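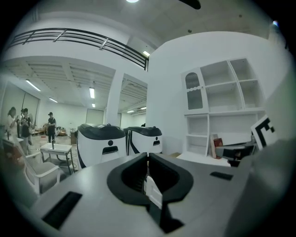 The test floor at Sakodberg, with a hand-held gripper in the foreground and two white robot units beyond it.

About Dranier

Dranier investigates faults in gripping tools and mobile robots. We work for makers and operators who need to know why a machine dropped, crushed or failed to release its load.

The firm grew out of a fault at the Ljungberg parcel depot. A gripper rated for 210 newtons stayed closed after a stop command and bent its own fingers. The log showed a normal stop. The cause was a position sensor that kept sending its last good reading for 48 seconds after its cable had parted – the controller had no check on the age of the data.

We now test for stale readings on every job. Our Skirnadar rig repeats each stop command 200 times, with the sensor cable pulled at a different point in the cycle. Results go to the client with the raw logs, including runs we cannot explain.

The fault library holds 233 entries and is open to clients. Jaw and finger faults are filed by symptom, control faults by cause. Please report injuries and near misses by telephone – the web form is read on working days only.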